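Teaching by hand: getting clean demos with a hand-held gripper

Posted 17/06/2024

I've been recording demonstrations with a hand-held gripper for the Presel project for a good while now, and I keep getting the same email from people starting out: why does my policy wander off, hover, and close its fingers on thin air? Nine times out of ten the trouble is in the demos. So I've written down how I do a bowl pick-up, start to finish. You'll need a gripper with a camera on it, a table, a bowl and a fair bit of patience.

Step 1. Sort out the table

Wipe it down, then leave it alone. I don't chase every last stain, and a scuffed white top has never hurt me, but I do clear away pens, mugs and spare screws. If you're going to move the lamp, move it now. I once shifted mine halfway through an afternoon and the second half of the set looked like it came from a different building!

Step 2. Check the fingers

Give each finger a wiggle. If it moves in a direction it shouldn't, snug up the screws on the bracket before you go any further. Then close the gripper slowly and watch the two pads meet. They should touch along the whole face, and if only the tips meet you'll be chasing slipped bowls all day.

Pads pick up lint like you wouldn't believe. A strip of masking tape pressed on and peeled off gets most of it. Fraying at the edges I put up with until it reaches the part that does the gripping, then I cut new ones.

Step 3. Start from the same sort of place

Hold the gripper low over the table, fingers open, with the bowl ahead of you and a clear gap between the pads. I like to see both fingers and at least part of the bowl in the camera view before I press record. You don't need the whole bowl. You do need enough of it that a robot looking through the same camera could tell which way to go.

Vary the start a little each time - a bit left, a bit back, a bit turned. Don't vary the opening of the fingers, though. I always begin wide open.

My bowl sits on a shallow white stand, which makes it a pest of a thing to judge against a white table. Use the shadows and the dark line on the rim to tell where you are.
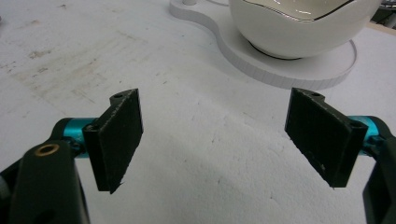 Step 4. Make the move

Go in at a steady pace, slower than you'd reach for your own breakfast but without stopping to think. Pauses get learned. If you dither over the rim for two seconds in every demo, the robot will dither too, and it'll do it with real commitment.

Line up so one pad will go inside the bowl and the other outside, come down over the rim, close, wait a beat, and lift straight up. With a wavy rim I aim for the same kind of spot each time, on a high bit or a low bit, and stick with it for the whole session. Keep your other hand out of the way. Mine likes to creep in and steady things.

Step 5. Put it back and go again

Set the bowl down, open the fingers fully, back away, stop recording. Then nudge the bowl to a new position by hand and start over. I record in blocks of 23, then get up and shake out my wrist. The Brøndum set ended up at 1,996 demos (I was aiming for 2,000 and ran out of puff), but I had something that worked passably well at 900, so train early and see what you've got.

Step 6. Throw some out

Play them back at double speed the same day, while you still remember which ones felt wrong. I bin anything with a dropped bowl, a bumped stand or a hand in view. Fumbles that you recover from smoothly are worth keeping in a separate folder, and I'll go through how I use those in July, once the Stisell arm is back on its mount.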